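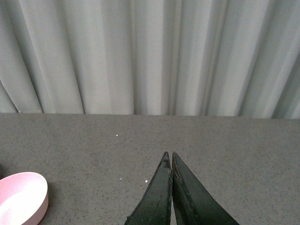
Nasrin Bahrami wrote to us in July that she had put off buying pleated curtains for years, thinking they'd need ironing every time they came down, and that the Anamholm pair has yet to meet her iron.

We were so pleased to get that letter! The Anamholm is our everyday pleated curtain, made for people who want a plain, pale panel that goes with whatever is already in the room – and who would like to wash it at home without a fuss. It comes in white, oat and pale gray, with a heading tape already sewn in and a bag of hooks in the box.

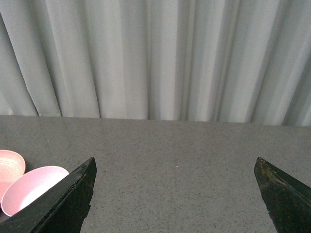
How wide should I order? Measure the rail, not the window, and double it for a good full gather.

Ready-made panels are 41 inches wide and come in the usual lengths, and our Zallville workroom will hem any of them for you (please allow a few extra days, as it's a small room and they like to do things properly). Wash at 40 degrees, skip the dryer, and hang them back up while they're still a little damp.
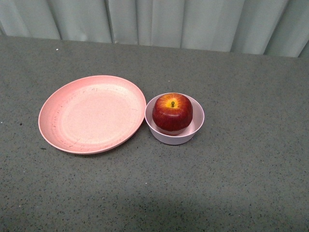 Takumi Tanabe asks whether the tape fits older Hurell rails, and we're happy to say it does, using the hooks supplied.

If your rail is another make, send us a note with the name and we'll look it up for you. We also keep spare hooks in packs of 34, handy if you're dressing a wide window
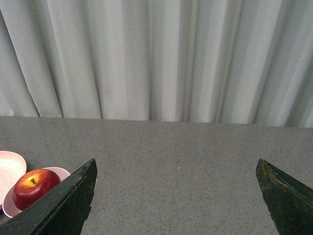
or if a few have wandered off over the years, as they do in my house. Fabric swatches are free, and you're welcome to ask for all three colors.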